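We use cookies to improve your experience on this site. By continuing to browse, you accept our cookie policy.

Support > Student Robotics > Open Tickets > Gripper Tracking

Ticket 197: Right gripper reports closed position while open
Submitted by: Parry Student Robotics Project
Hardware: Gumer hand-held gripper pair, wired
Software: Sosell Recorder
Priority: Normal
Status: Pending final check

Problem reported

The student team is preparing a set of two-handed demonstrations for the Trunmont automation competition. Each demonstration consists of picking up a small object with one gripper, passing it to the other, and placing it in a tray. The team's target is 200 accepted demonstrations. At the time of this report 87 had been accepted.

During review, the team found that the opening width recorded for the right gripper falls to zero for short periods, although the operator has not closed the jaws. The left gripper is not affected. The fault appears most often at the start of the handover step, when the two grippers are brought toward each other.
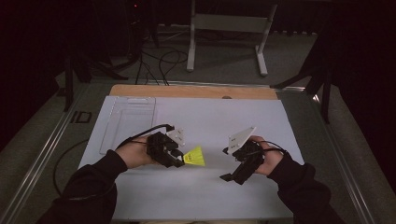 Handover test, yellow object held in the left gripper.

Steps taken by the team before submission

1. The recording software was closed and reopened. No change.
2. Both grippers were disconnected and connected again in the order given in the setup guide. No change.
3. The zero position was set again for each gripper with the jaws fully closed. The fault stopped for 10 recordings and then returned.
4. A different operator repeated the task. The fault was present for both operators.

First response from support

Thank you for the detailed report. Please exchange the cables of the left and right grippers, leaving all software settings as they are, and record a short test. If the fault moves to the left gripper, the cable should be replaced. If it stays with the right gripper, please continue with the open-jaw test below.

Open-jaw test: hold the gripper over a plain surface with the jaws wide apart and nothing between them. Keep it still for one minute, then tilt it slowly to each side. The recorded width should remain constant throughout. Please note the angle of the wrist at any point where the value drops.

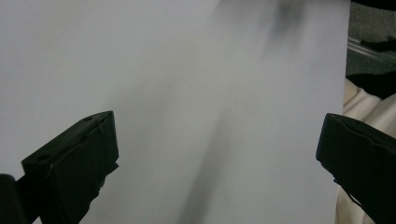 The team completed both tests on April 11, 2019. The fault stayed with the right gripper after the cables were exchanged. In the open-jaw test the width was constant while the gripper was level and dropped to zero when it was tilted outward – the same wrist position the operators use to receive the object.

Second response from support

The result points to a loose connector inside the right gripper housing. Students should not open the housing themselves. The project supervisor may remove the rear cover with the unit disconnected, press the sensor connector fully into place, and refit the cover. The zero position must then be set again.

Recordings already accepted do not need to be discarded as a group. Please run the width check in the review menu and remove only those in which the right gripper value reaches zero before the handover. Roughly a fifth of the set may need to be recorded again.

Update from the team

The connector was found partly out of its socket and has been refitted. The open-jaw test was repeated at all angles with no drop in value. The width check on the earlier recordings is still in progress. The team requests that this ticket remain open until the check has been completed and a full practice session has been recorded.

Support note: request accepted. Please attach the exported width log to this ticket when it is available.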